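Surface roots from a big tree are wrecking my lawn. Can I cut them or cover them?

Asked in Trees and Shrubs, 2008-08-10

We bought a house in Galtby last fall and it came with a large shade tree in the back yard. I do not know what kind it is. The previous owner told us it was a sycamore but the neighbor says no. It is over 41 feet tall going by the shadow method, and the lawn runs right up to it.

The problem is the roots. On the side toward the patio there are five or six of them sitting on top of the ground, the biggest one as thick as my wrist. I hit one with the mower in July and bent the blade. The replacement blade was not expensive but I don't want to do that every month. The grass between the roots is thin and mostly moss at this point.

What I have thought of so far:

Cut the worst roots out with a saw and fill the gaps with topsoil.

Bring in enough soil to bury all of them and reseed. A place in town quoted me $369 delivered and spread.

Give up on grass there and put in mulch or some kind of ground cover.

My wife would like to keep the grass if possible because the kids play on that side. Soil is clay, pretty heavy. The tree looks healthy to me, full leaves, no dead branches that I can see from the ground. It is maybe 20 feet from the house at the closest point. We water the lawn twice a week with a sprinkler, 15 minutes each time.

Any advice is appreciated. I would rather not pay for an arborist if this is something simple.

3 answers

Answer 1 (marked as best by the asker)

Don't cut them until you know more. A root as thick as your wrist on a tree that size is probably doing real work, both feeding it and holding it up. How far it is from the trunk matters a lot. The usual advice is to measure the trunk across at chest height and stay well outside several times that distance before cutting anything big. Closer in than that, you are taking a chance on the tree leaning or dying back on that side, and you may not see the result for a few years.

Don't bury them deep either. Tree roots need air, and clay is the worst thing to pile on top of them. I have seen people put eight inches of fill over a root zone, and three summers later the top of the tree was bare. If the soil place is quoting you for enough to cover wrist-thick roots, that is too much in one go. They may not have asked what it was for.

If you want to try to keep grass, you can add a thin layer, an inch or less, of a sandy loam mixed with compost, and overseed in early fall with a shade mix that has fine fescue in it. Leave it alone over winter and see how it did. You can add another thin layer the next fall. The roots will keep getting thicker though, so this is something you will be repeating.

Your watering is part of the problem. Fifteen minutes on clay mostly runs off or wets the top inch, and roots go where the water is. Water less often and longer. Put a few tuna cans out and see how long it takes to get an inch into them. If it starts running down the patio, stop for an hour and then start again.

What I would do is take the grass out near the trunk and use wood chips, two to three inches deep, kept back a hand's width from the bark. Don't heap it up against the trunk. Make the ring as wide as your wife will put up with. Chips are fine for kids to play on, better than bare clay and roots. A lot of tree crews will drop a load for free, but you have to take whatever they have in the truck that day.

Raise the mower deck for whatever grass is left. Three inches at least.

Answer 2

I cut mine. Silver maple, four roots, did it with a reciprocating saw one Saturday and threw grass seed down. Tree is still standing. Everyone on here always says the sky will fall.

Only thing I would say is buy a cheap blade because the dirt ruins it. And call before you dig, my cable line was right under one of them.

Answer 3

Agree with most of the first answer. A few things to add.

Find out what the tree is before anything else. Take a leaf, a twig and a picture of the bark to the county extension office. Ours does it free at the counter. Sycamore bark comes off in patches and leaves lighter spots underneath, and the leaves are as wide as your hand or wider. If yours doesn't do that, your neighbor may be right. Some maples and poplars will send up surface roots no matter what you do, and then you know not to spend money fighting it.

On the arborist question, I paid $146 for a visit two years ago, which included a written page on what to do. That is less than half of what you were quoted for the soil. With the house 20 feet away I would pay it. Just get somebody who is certified and isn't also trying to sell you a removal that day.

For ground cover in dry shade I have had luck with wild ginger and sedge. Pachysandra was fine but got into everything. Plant small plugs in between the roots with a hand trowel. If you hit a root, move over a couple of inches and try again. Avoid a tiller anywhere under the branches, and skip weed and feed there as well, some of those products are hard on trees.

Mine at the back of the lot looked the same as what you describe, and I stopped mowing right up to it. I cut what grows close to the trunk by hand now, twice a month in summer, and haven't bent a blade since.

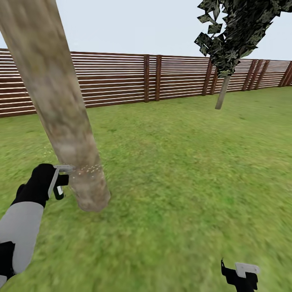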